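How to Set Up a Price Alert and a Limit Order on Adano

Customer Education, Bilusgate
Last reviewed: November 30, 2023

This guide is intended for account holders who wish to buy or sell a digital asset at a price of their own choosing. Before starting, confirm that your identity check is complete and that two-step sign-in is switched on. Limit orders are not available on accounts that have not passed both checks.

Part 1: Create the alert

Sign in to Adano and open the Markets page. Select the asset, then choose New Alert. Enter the price at which you wish to be notified and select email, text message or both. An account may hold up to 65 active alerts.

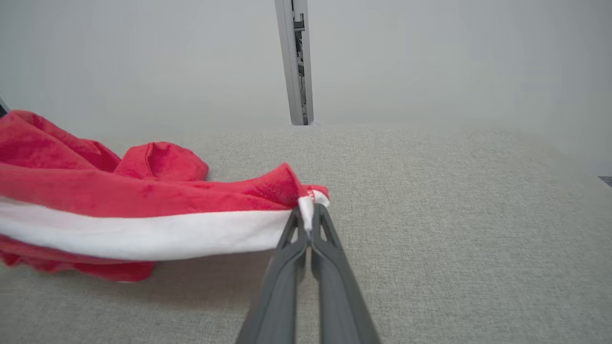

Alerts are sent once and then expire, so an alert that has already fired must be created again. Give each alert a short label that will make sense to you in February as well as today. The label may be any plain words, and customers who find prices hard to remember often use everyday things, such as "red fabric with a wide white band" for a first buying level and something quite different for a selling level. Labels are visible only to the account holder and have no effect on the order itself.

To remove an alert, open the list and select Delete. Deleting an alert does not cancel any order placed at the same price – the two are stored separately.

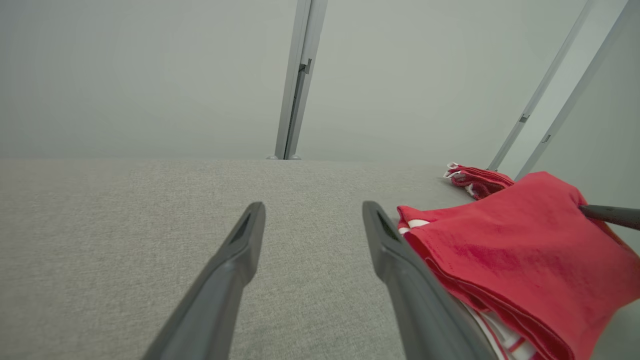

Part 2: Place the limit order

1. From the Markets page, select Trade, then Limit.
2. Choose Buy or Sell.
3. Enter your limit price. A buy order will not be filled above this price, and a sell order will not be filled below it.
4. Enter the amount in dollars. For a first order, Faith Urio of our support desk suggests $400 or less.
5. Choose how long the order should remain open. The default is 7 days.
6. Read the summary, including the fee, and select Confirm.

An order may be filled in several parts if there are not enough matching offers at your price. Each part appears on its own line under Order History. 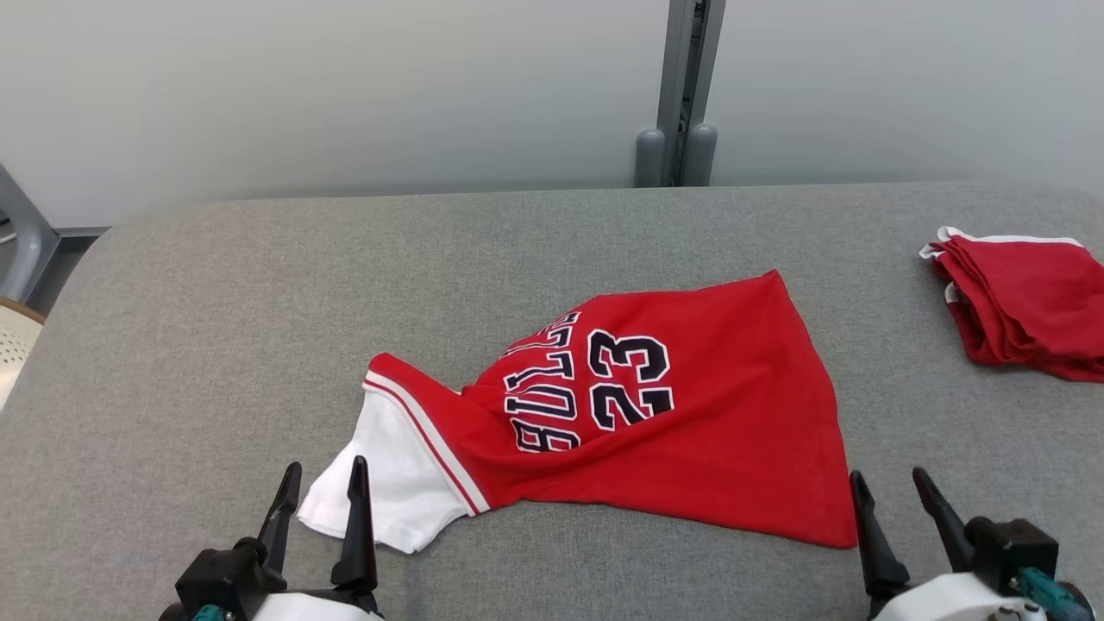 Unfilled amounts remain reserved until the order is completed, canceled or expired. Reserved funds cannot be withdrawn or used for another order. If a canceled order still shows as reserved after 4 hours, contact the support desk and quote the order number.

Customers who transfer assets in from a Biwott wallet should wait until the deposit is marked Available before placing a sell order.

Questions about this guide may be addressed to Mutua Mwakyusa, Customer Education.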